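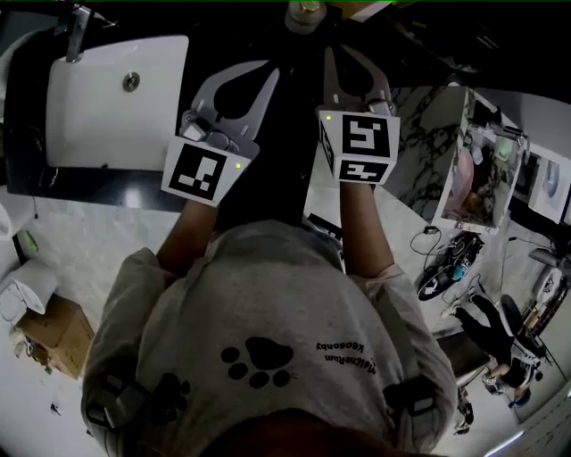
Forum Peau et soins > Visage > Points noirs sur le nez, vous faites quoi ?

numer19
Coucou tout le monde, je craque un peu. J'ai 34 ans, plus un bouton depuis le lycée, mais alors les points noirs sur les ailes du nez, une vraie passoire ! J'ai essayé les patchs qu'on arrache (ça fait pleurer et trois jours après tout est revenu), le savon noir, l'argile verte. Une collègue me parle d'acide salicylique. Quelqu'un a testé sur peau mixte qui tiraille l'hiver ?

Mhairi Imrie
Oui, moi, à 2 %, un soir sur deux. Il m'a fallu cinq semaines pour voir une différence, donc patience. Et tu mets une crème toute bête par-dessus, sinon ça pèle.

redus
Pas d'accord avec les acides pour tout le monde. Je me suis retrouvé avec le nez rouge comme une tomate pendant tout septembre. Depuis, huile démaquillante le soir, je masse deux minutes, je rince, point. C'est moins spectaculaire mais ma peau me fiche la paix.

Mhairi Imrie
@redus tu en mettais tous les jours, tu l'avais écrit dans l'autre sujet...

redus
Matin et soir même, ok. N'empêche que c'était marqué « usage quotidien » sur le flacon !

Toon Stevens
Attention, sur le nez ce sont souvent des filaments sébacés et pas des points noirs. Petits, grisâtres, tous pareils ? Alors c'est normal, ça se remplit à nouveau quoi qu'on fasse. Ma dermato m'a dit de ranger le miroir grossissant x5 et franchement ça m'a fait du bien.

numer19
Ah zut, grisâtres et tous pareils, oui. Sauf deux ou trois plus gros près de la narine gauche.

geddes_9
Le tire-comédon après la douche, et hop ! Je fais ça depuis 9 ans.

Toon Stevens
Aïe, non, pas toute seule devant la glace. J'ai une petite cicatrice à cause de ça. Pour les gros, va voir quelqu'un dont c'est le métier.

numer19
Bon, je tente le salicylique un soir sur deux et je laisse les gros à l'esthéticienne. Vous le mettez avant ou après le sérum ?

Mhairi Imrie
Avant, sur peau bien sèche.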